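Gemivis two-arm bench cell – setting it up, keeping it happy

I've had the Gemivis cell since May and I keep promising a proper write-up, so with a quiet Saturday and a large pot of tea to hand, here goes! If you read my piece on the Després tabletop arm you'll know I'm fussy about setup, and I've been every bit as fussy with this one.

Quick background. You get two arms, a rail that runs along the near edge of the table, a box of brackets, and a cable kit that looks like far too much cable until you start routing it. I paid 3,823 all in, and 495 of that was the pair of wrist cameras, which are sold separately (grr). The frame is ordinary aluminium extrusion, so you can hang whatever you like off it. I went a bit mad with the zip ties and I'm not sorry. The wallpaper was my choice too, in case you were wondering whether it comes in the kit!

Bolting the arms on took me a morning. The mounting plates are good and stiff, but do the bolts up finger-tight first, square both arms to the rail and only then tighten them properly. I did the left one fully before touching the right and had to undo the lot. The manual mentions this on page 57, long after the page where you need it.

After that comes the cabling, and this is where I'd slow right down. The corrugated sleeve wants to take its own line from wrist to base. Let it have a generous loop, then swing the arm by hand with the power off and see where it pulls. I clipped mine too tight on the first go and the wrist was dragging against it every time it turned. It looked like a motor fault and I very nearly sent it back.

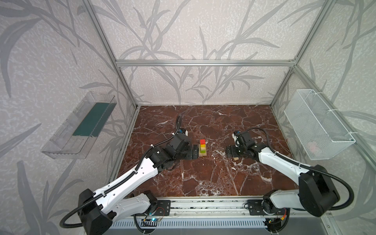
Žofie Šindelář wrote in to say she had the same drag on hers and cured it by moving the first clip further back towards the base, so that the slack sits by the motor housing and the wrist is left alone. She also re-checks the plate bolts after the first week, having found one of hers had worked its way out a good half turn.

I've since copied her on both counts, and the clip trick is a proper improvement. Thank you, Žofie!

Now, calibration. The software walks you through homing each arm, then asks you to jog the two grippers towards each other over the middle of the table so it can work out where they sit relative to one another. It's a good routine and well explained, apart from one screen where the button you want is greyed out until you scroll down. What it doesn't give you is anything to practise on afterwards, so I use toy blocks. A mix of painted and plain ones is best, because the plain ones are close enough in colour to each other to make the cameras work for their living. Marble is a pretty mean background for them as well, all veins and shine, and I'd suggest a plain mat if you want an easy life. I like the marble.

My usual check is to send both grippers in low over the blocks and watch how near the fingertips come to where the screen says they are. If one arm is reading high, do the homing again before you fiddle with anything else. I once spent a whole evening adjusting offsets when all it needed was a restart.

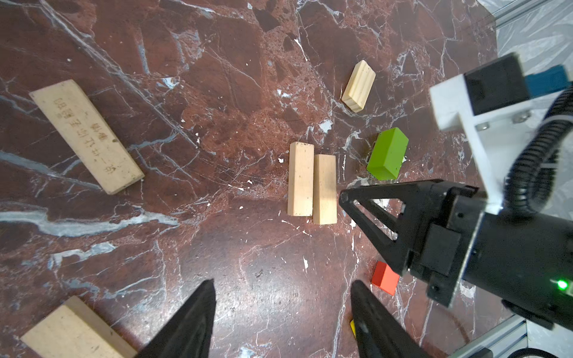
Both grippers over the blocks, seen from one wrist. The little green light is on the other arm.

Looking after it is less work than I'd feared. I wipe the fingers down before each session, because dust on the tips makes them slip, and I give the camera lenses a go with a glasses cloth. Every 200 hours the manual wants you to check the finger screws and put a dab of grease on the slides. I use the Flollico stuff in the small tube, which goes on cleanly and doesn't smell of anything. Don't overdo it! A bead the size of a lentil is plenty.

The one repair I've had to make was a bent finger, entirely my own doing (I'd typed a height in wrongly and drove it straight down into the table). Replacement fingers come in pairs and the swap is just a few small screws, so it's an easy job if you've got a decent driver. Yamuna Arumugam at the Millport workshop talked me through it over the phone and was patience itself. Her advice was to change both fingers together even when only one is damaged, then run the close-and-open routine a few times before asking it to pick anything up.
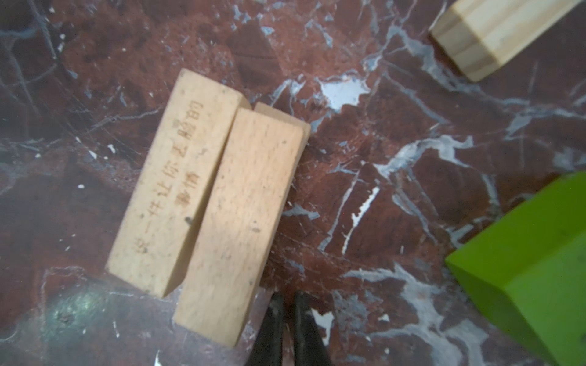
Once the new pair was on I went back to plain blocks laid side by side, which is the test I trust most. It's fiddly for a gripper to get a finger down next to one block without nudging its neighbour, and if the fingers aren't parallel you'll find out very quickly. I'd leave the painted ones for later and start with two plain blocks pushed up close. Take it at the slowest speed, keep a hand near the stop button, and only speed up when you're bored.

Grumbles? The manual's running order, as I've said. The cameras should be in the box at this price. And the spare clips are a daft size that I can't match at any of my local shops, so order a bag with the kit and save yourself the postage.

Would I buy it again? Yes, very happily – it's sturdy, the parts are easy to get at, and I've not yet met a job on it that needed more than a driver and a bit of patience. Four stars from me, and I'll add a note when I've done the next grease.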